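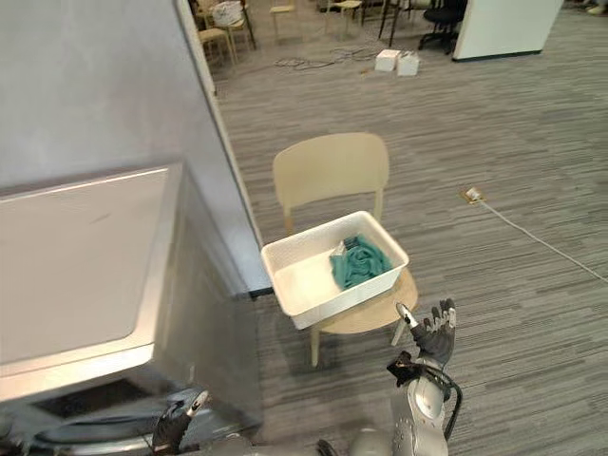
An open basket on a light wood chair, with a teal cloth inside.

Resources > Furnishings and Storage > Product Reviews

Filed under: Laundry and Linen, Small Storage

Grostow Open Basket, Item 1837

The Lurwood Housing Office reviews small household items before they are added to the approved list for shared residences. The Grostow basket was submitted by the supplier, Arrieta, as a replacement for the fabric bins now issued to new residents. The review was conducted by Marcelino Gallardo and Samah Lahlou over the month of September.

Handling

The basket is white plastic, rectangular, and open at the top. Residents in the trial used it mainly to carry clothing between bedrooms and the laundry room, and to hold items waiting to be folded. Most found it convenient to set it on a chair while sorting, which spares the back. Reviewers noted that the basket is long for a small seat and should be placed squarely before it is filled. On a round seat, a corner can easily extend past the front.

Capacity is moderate. The basket suits one person's light wash or a few bulky garments, but it does not take a full set of bedding. Dark and light items may be kept at opposite ends, although there is no divider and the two piles tend to meet in the middle.
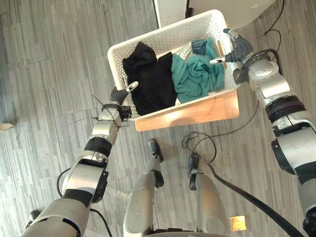 The perforated walls were well received. Air reaches the contents from the sides, and a resident can tell at a glance whether a basket has been left full. Small articles present more difficulty. Socks and handkerchiefs work their way under larger pieces, and wrappers left in pockets end up among the clothes. Residents should check the bottom before putting the basket away.

The oval cutout in the rim gives an adequate grip. Ms. Lahlou found the edge of the opening somewhat sharp under a heavy load and would prefer a thicker rim. The comparable Ziltlow model is more comfortable to hold, but its solid sides are a disadvantage in damp rooms.

Cleaning

A damp cloth is sufficient for the flat surfaces. Lint collects in the holes and requires a soft brush.

Recommendation

Approved for single and double rooms. The office will place an initial order of 200 baskets, with 183 assigned to current residents and the remainder held in stock. The basket is not recommended for family units, where a deeper model should be requested.

Lurwood Housing Office, Furnishings Desk | Contact us | Back to top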